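Speaker notes: Small Rooms, Loud Paper
February
By Noel Navarro

(Notes from my Tuesday talk at the Grakilville library. I tidied them up a little, but they're still notes!)

Start with the powder room story. When I bought my house the downstairs bathroom was beige on beige, and I papered it in the biggest, leafiest print I could find because I figured if I hated it I'd only ruined one tiny room. I loved it. Every guest came out of there talking about it. Wait for laugh, move on.

Main idea, say it slowly: a big print in a small space is fine. People get told to go tiny and pale in a tiny room, and then they end up with something that looks like a dentist's hallway (sorry to any dentists). A big flower on three close walls makes you forget where the corners are.

Ask for hands: who has stripped wallpaper? Who cried?

Okay, cost. My bathroom came in at roughly 200 dollars with paste, and I had a whole roll left over that I used to line drawers. My sister's dining room was 400 and she picked plain paper, so go figure. Always buy the extra roll, and check that the batch numbers match before you leave the store. I mixed two batches once and there's a stripe behind my couch I will be hiding until I move.

Talk about botanicals here. They forgive a lot. If your seam is a hair off in a stripe, you'll see it from the driveway, but in a mess of leaves and stems your eye just keeps wandering.
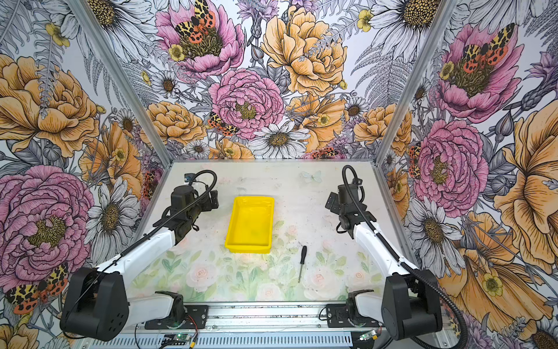
Carter Hiebert put his hand up around this point last time and asked whether you should start in a corner or in the middle of the wall, and I said neither, start near the door and hang a plumb line! Corners are hardly ever straight. In an old house they're a rumor. Wrap a little bit of paper around the corner, cut it, and start the next wall with a fresh plumb line.

Next part is paste. Read the label on your roll, because paste-the-wall and paste-the-paper are different animals. If yours needs to be booked (folded in on itself to soak), give it the time it asks for. I rushed this in my hallway and got bubbles the size of pancakes.

Pass around the sample books now, Duvau first and then Jin. Remind everybody to tape a sample up at home and look at it at 4 in the afternoon and again at night with the lamps on. Greens especially can go gray on you.

What to put with it: keep the floor quiet, pale if you can, and then pick one loud thing. Yellow is my favorite against flowers. A yellow stool, a yellow lamp, whatever you've got.

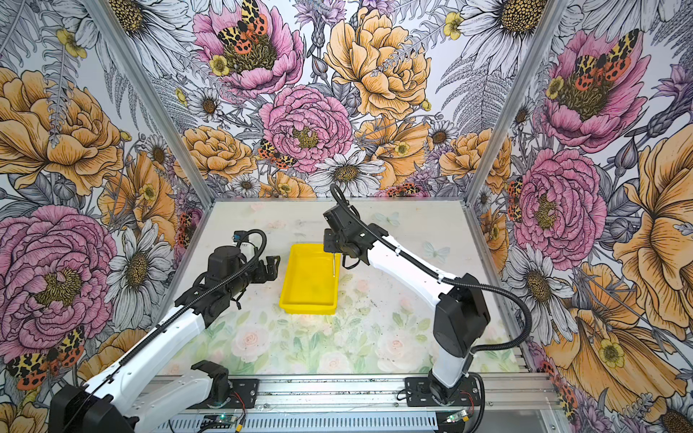

Doesn't all that pattern make you tired after a year, somebody in the back wanted to know, and it's a fair question. My answer is that I stop seeing it on busy days and then I'm sitting there on a Sunday and find a bud I never noticed. If you do get tired, it's one small room. Strip it.

Finish with the knife blades. Change them constantly! Then questions, 15 minutes, and get the sample books back before anyone leaves.

Comments

Pat: Loved the talk. I went home and measured my laundry room.

Carter Hiebert: Tried the plumb line. My corner is off by a lot more than I wanted to know.

Lou M.: Did anyone end up with the Jin book? I had it last and left it on the chair by the coat rack.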